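The first thing Cormac Hennessy wanted to show me was a rulebook, and I'll admit my heart sank a little. It's 19 pages long, it lives on a shared drive at Tasolano, and everyone who picks up a hand-held gripper there has to read it before they record anything.

"People think the rules are about the hardware," he told me. "Mostly they're about habits. Start the same way, finish the same way, keep your fingers off the pads."

Rule one is a look at the gripper itself. Fingers facing each other, pads clean, vents clear. Hennessy wants it done at the start of every session, even if you did it before lunch.
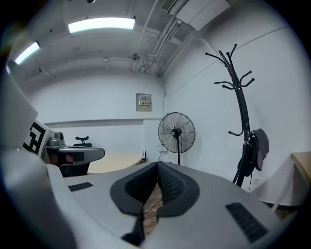 The padded fingers, with a second gripper on the tabletop behind.

I asked what gets a recording thrown out. He laughed — he'd clearly been asked before. Out of 135 clips he reviewed in July, he rejected 56, and most of those went for the same dull reason: someone's sleeve or elbow had covered a marker.

"The cubes on top have to stay readable," he said. "If I can't see the pattern, I can't tell you where the hand was. So we ask people to roll their sleeves and slow down. Slow is free!"

Chores get the same treatment as anything fancier, trash bins included. Both grippers come in low, and you don't rush the last few inches. I said that sounded like a lot of fuss over garbage, and he didn't argue.

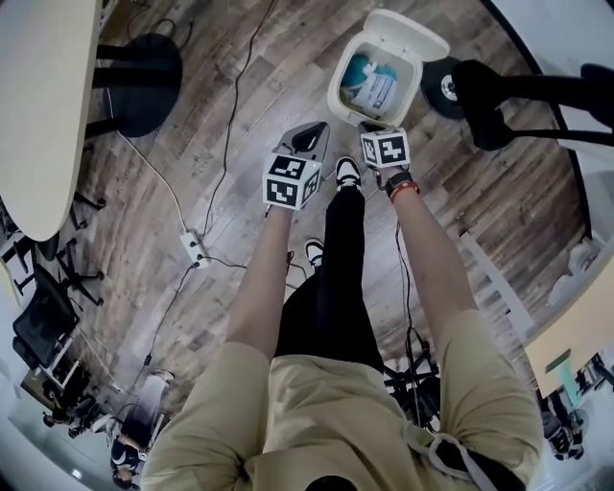
Cables, and other arguments

The rule he gets the most grief about is the one on cables. Hennessy would like every lead accounted for before anyone takes a step. His colleagues would like to get home on time. The current wording (it's the third try) says you trace your own cable from the gripper down to the floor, out loud, and then you begin.

"Out loud feels silly for one day," he said. "By Wednesday you've stopped noticing."

He's already rewriting the section on breaks.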